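I was standing in line at the hardware store in Hartley on Wednesday when the man ahead of me, buying a single bag of grass seed, turned around and asked how I was voting on the library levy. No hello, no remark on the weather. I told him I was voting yes, he said "Huh," and then we both stared at the gum for a while. So I've been thinking about what I should have said to him, and since he isn't going to call me, you get it instead.

The levy is 2 mills for 70 months. Why 70? I have no idea, and I've asked. The packet says it lines up with the bond schedule, and I read that page twice and still couldn't explain it to my own sister. On my house it comes to $79 a year. I know because I did the math at the kitchen table with last year's bill and a pencil, and then I did it again because the first answer was $790 and I nearly fell off the chair. (Decimal point. Check your decimal points, people.)

Now, I'm not one of those folks who thinks every tax is a good tax. I voted against the stormwater fee, and I'd vote against it again tomorrow morning before breakfast. That thing was written so that my neighbor with the gravel driveway paid more than the Felisex plant with its whole parking lot, and when people complained we were told the formula was "industry standard." Well, fine, but it's not my industry. I also thought the new sign at the Dudwood city line was silly, and I still think so every time I drive past it, which is a lot.

But I can be grumpy about the sign and still want the library open on a Saturday. Those are separate things! We've gotten into this habit of voting on how we feel about city hall in general. The council bungles the trash contract, so we punish the park. The mayor says something dumb at the pancake breakfast, and there go the sidewalks. I've done it myself. I skipped a whole page of the ballot a few years back out of pure crankiness, and one of the things on that page was the bus line my own mother used to get to her eye doctor.

What the levy pays for, according to the packet, is evening hours at both branches, a roof for the Vastlow branch, and keeping the community room and the workshop room downstairs free to use. I've been in the Vastlow branch when it rains. There are buckets in Biography. I'm told they used to be in Large Print, so I guess that's movement.

The downstairs part is where I lose some of my friends. They say a library is for books, and why are we paying for rooms? I get it, I do. I grew up in a library where you could get shushed for unzipping your coat. But last winter I used the community room for a tenants' meeting, and a quilting thing, and once just to sit somewhere warm while my furnace got looked at. I couldn't have rented a room for any of that. Not at what the hotel by the highway wants.
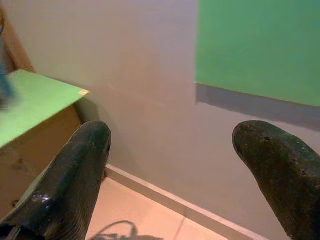
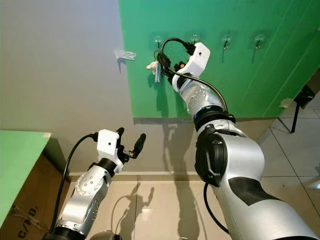
*Two from indoors, same place, same visit.*

The other argument I hear is that we should wait. Put it off till the next ballot, see what the county does, maybe there's a grant. I wrote to Hajnalka Hegedűs, who represents our end of town, and asked her straight out whether there was a grant. She wrote back the same evening (I was impressed, I'll admit) and said there was one, that we'd applied, and that we'd come in behind a town with a bigger hole in its roof. So that's that. I don't want to win the next round by letting our hole catch up.

And waiting costs money too. I put off my own porch steps for three summers, and what would have been a couple of boards turned into a whole new set of steps plus a conversation with my insurance company. I can't see why a flat roof over a few thousand books would be any kinder.

Here's my real complaint, though, and it's with the yes side, my side. The mailer was terrible. It had a big smiling sun on it and the word "Together" and not one dollar amount until the very bottom, in gray type I needed my good glasses for. If you're asking people for $79, say $79! Say it on the front. People around here can handle a number. What they can't stand is feeling like somebody's hiding one – and then they go looking for it, and they find it, and they're mad before they've even gotten to the roof.

The last levy in Hartley failed by fewer than 1000 votes, and I'd bet you a sandwich that the mailer had something to do with it. I remember that one. It had a tree on it.

So to the man with the grass seed: I'm voting yes, it's $79 for me and maybe less for you, and you can look yours up at the assessor's window in September when they have the extra person on. I still hate the sign. We can talk about that next time I need a hose washer.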